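# Practical Robotics, Unit 4: Comparing grippers on a two-arm robot

Notes for the session of 24th June. Please read them before you come to the lab. The arm mounting procedure was in the January handout and I do not repeat it.

## 4.1 What we compare

We have two pairs of grippers. The first pair is the Jirow parallel gripper, with flat rubber pads. The second pair is the Rotero, which has curved fingers and a softer closing motion. Both are mounted on the same arms and controlled with the same software, so the difference you measure should come from the gripper and the way it is tuned.

The task is picking up light litter from a hard floor and putting it in a bin. It looks easy. Paper on a smooth tile is one of the worst objects for a parallel gripper, because the finger must come very close to the floor without pushing against it.

## 4.2 Head camera and motion blur

The head camera turns together with the head. During a fast turn the picture loses almost all fine detail, and you must decide if such a picture is still useful for your controller. Large shapes normally survive. Text on labels does not.
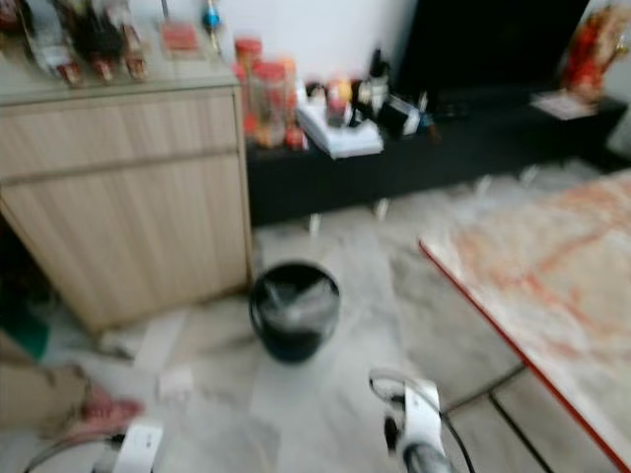
*Figure 4.1. Head camera view with strong motion blur. Both grippers are at the bottom, the black bucket is ahead of them, and two pieces of white paper are on the tiles near the cabinet.*

Look at Figure 4.1 and think about the pale paper on the pale marble-look floor. A simple brightness threshold will give you trouble with it. The black bucket is a much better target, so we use the bin as the reference point and search for the paper second. Notice also the dark cable on the floor under the table. Your path planner should treat a cable as an obstacle, even when it is thin.

A person's foot is also in the view, at the lower left. When a person is this near, the speed limit in your configuration file must be the low one. Seung-woo Yang will check this file before you enable the arms.

## 4.3 Settings

- Closing force: start from 256 in the controller units. Do not go over 532 with the Rotero fingers.
- Head turn speed: run the slow profile first, then the fast one.
- Camera exposure: fixed. Automatic exposure makes the comparison useless.
- Finger height above floor: write down the value you really used, also when it was not the planned one.

The Aledmont log from last year has 3,545 grasp attempts and is on the course drive. You can use it for tuning, but please do not mix it with your own results in the table.

## 4.4 What to hand in

Each group hands in one table and one page of text. For every failed grasp, write which of these happened: the finger missed the paper, the paper slipped, or the camera did not find it. Students often put "gripper error" for all three, and then we cannot learn anything from the table.

Reading: Ó Gríofa lab guide, the chapter on finger pads.

Questions about the controller go to Seung-woo Yang, and questions about grading to me.

Shahnaz Patwary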